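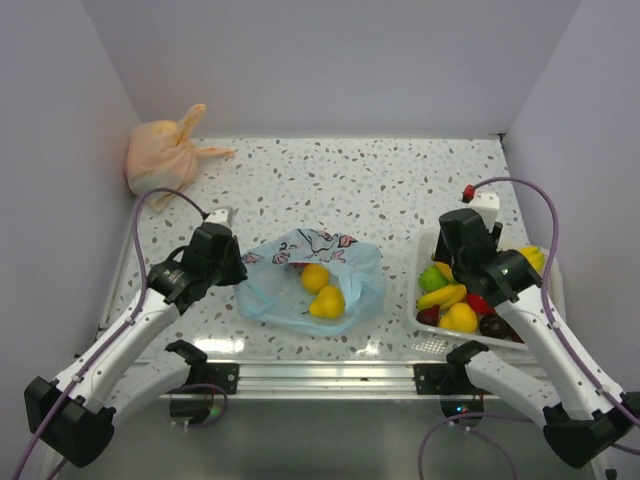 Audio guides play the wrong stop in the Kwok Gallery

Status: Resolved
Priority: Normal
Category: Visitor equipment / audio guides
Site: Nandondale Museum of Early Burials
Opened by: Dulce Bautista, front desk
Assigned to: Cheng-en Hsueh, systems
Opened: May

Description

Visitors in the Kwok Gallery are getting the wrong commentary on the Komell handsets. When they stand at stop 16 (the bronze horse fittings) the handset starts the track for stop 15 (the kiln model). It happens in English and in Mandarin. I have not had anyone complain in the other languages but we hand out fewer of those.

If the visitor types the number on the keypad the right track plays. It is only the automatic start that is wrong. The rest of the museum seems fine. The outdoor trench walk is fine.

The desk has been telling people to use the keypad. That works but the older handsets have worn keys and people come back to swap them.

Dulce

Comment - Cheng-en Hsueh, 9:40 a.m.

Thanks. Can you tell me which handsets this was on? There is a sticker on the back with the rack letter. Also, did it start before or after the cases were moved for the tomb figure loan?

Comment - Dulce Bautista, 10:15 a.m.

Racks A and C for certain. I didn't write down the others. First complaint I have in the desk book is after the cases were moved, but the gallery was closed for a while before that so I can't say it was fine up to then.

Comment - Cheng-en Hsueh, 1:20 p.m.

Walked the gallery with one handset from each rack. Same result on all of them, so it isn't a rack or a battery problem.

What I saw:

Coming in from the pottery room, stop 15 starts at the kiln model as it should. Walking on to the horse fittings, stop 15 starts over from the beginning. If I stand there long enough, stop 16 sometimes comes in and cuts off the commentary partway through a sentence.

Coming in the other way, from the stairs, stop 16 starts correctly. Then it goes wrong again if I step back toward the kiln model and return.

My first guess is that the beacon for 15 is too strong or in the wrong place. Will check the beacon plan.

Comment - Cheng-en Hsueh, 2:55 p.m.

The beacon plan on the shared drive is from before the move. It shows the kiln model against the north wall. It is now on the island plinth, and I don't know if the beacon went with it. Oi-ling, do you have the install notes from the case move?

Comment - Oi-ling Hsieh, exhibitions, 4:10 p.m.

The notes say "beacons relocated with objects" and nothing more. The contractor from Pisstead did the lifting and our own people did the labels and the small fittings. I remember the one for the kiln being taped under the plinth lid. The horse fittings case can't be opened without conservation present, so whoever did that one would have had to put the beacon on the outside.

Comment - Cheng-en Hsueh, 8:35 a.m.

Went in before opening.

Kiln model: beacon found under the plinth lid, as Oi-ling said. ID matches stop 15. Battery good.

Horse fittings: beacon found behind the label rail on the outside of the case. ID matches stop 16. Battery reads low.

So both are the right beacons on the right objects. The distance between them is now 4 meters. It was a good deal more on the old plan. The Komell manual asks for at least 6 meters between beacons at full power.

Steps tried:

Replaced the battery in 16. Better, but stop 15 still restarted about every other pass.
Moved 16 to the front of the label rail. No change, and it looked bad. Moved it back.
Turned off 15 completely. Stop 16 then started every time, from both directions.

Turned 15 back on. The overlap is the cause and the weak battery was making it worse.

Comment - Colleen Fehr, visitor services, 9:05 a.m.

Can we just turn 15 off for now and put a keypad number on the label? There are school groups coming and they all stop at the horse fittings.

Comment - Cheng-en Hsueh, 9:20 a.m.

The kiln model is the first stop on the children's tour, so if 15 is off the tour doesn't begin by itself. I would like to turn its power down instead. That has to be done from the Komell account and I only have read access. Szu-yu, can you do it or give me the rights?

Comment - Szu-yu Au, digital, 11:30 a.m.

You have edit rights now. Log out and in again. Please write down the old value before changing anything - the account keeps no history.

Comment - Cheng-en Hsueh, 12:10 p.m.

Old setting on both beacons was High. Changed 15 to Low and 16 to Medium. The beacons took the change after I held a handset next to each one. The handsets also need the new settings, and they only pick those up in the rack.

Dulce, please leave every handset docked overnight with the rack power on. Any that go home in the workshop drawer will still have the old settings.

Comment - Dulce Bautista, 4:45 p.m.

All docked. Rack C has one slot with no light. I moved that handset to rack A.

Comment - Cheng-en Hsueh, 10:25 a.m.

Tested again with visitors in the gallery. Stop 15 starts at the kiln model and stays quiet at the horse fittings. Stop 16 starts correctly from both directions. Checked in English, Mandarin and Spanish, and on the children's tour.

With stop 15 on Low you do need to be fairly close to the plinth. A group standing at the back may have to step forward or use the keypad.

Comment - Colleen Fehr, 3:30 p.m.

One school group through, no swaps at the desk. The guides have been told about standing closer. Fine to close from our side.

Resolution

Beacons for stops 15 and 16 were too close together after the case move. Power lowered on both, battery replaced in 16, handsets updated in the racks.

Follow-up

Beacon plan to be redrawn for the whole Kwok Gallery (Oi-ling Hsieh).
Dead slot in rack C logged as a separate ticket.
Beacon positions to be added to the form used for case moves (Oi-ling Hsieh, Cheng-en Hsueh).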